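Solvent cement and the small irrigation job

Hirnus supplies pressure pipe and fittings to growers and councils from a single warehouse in Sinport. Its technical manager has spent most of his working life on PVC joints, first as an installer and later writing the firm's jointing instructions. We spoke in November, before the main laying season.

Most of the faults he is called to look at are at the joint. "The pipe wall is rarely the problem," he said. "People cut out of square, leave the burr on, and then the spigot scrapes the cement to the back of the socket."

His procedure is conventional. Cut square, deburr inside and out, mark the insertion depth, dry fit, prime, cement, push home and hold. He wants the spigot to meet resistance before full depth when dry. A spigot that drops straight to the stop has too much clearance, and he rejects the fitting. 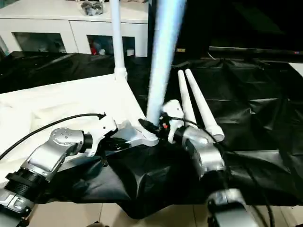 How long should a joint be left before the line is pressurised?

Follow the time printed on the cement tin for the pipe size and the temperature on the day, and double it in damp weather.

He keeps a record of returned joints. Of the 114 logged at Sinport, 26 had been cemented without primer. Three had primer on the spigot only. He was reluctant to draw much from the remainder. "A lot come in with the ends sawn off and no note. I can't tell you what pressure they saw, so they go in as undetermined."

Hirnus stocks two cements, Givetti for general work and Mengal for larger diameters, where the gap is wider and a heavier body is needed. He does not recommend thinning either one. A tin that has gone to jelly is thrown out.

On colour, he prefers a tinted primer, even where the pipe will be on show. The stain can be seen by whoever inspects the line. Clear primer is sold on request, mostly to customers building garden frames and shelving, and he does not warrant those joints for pressure.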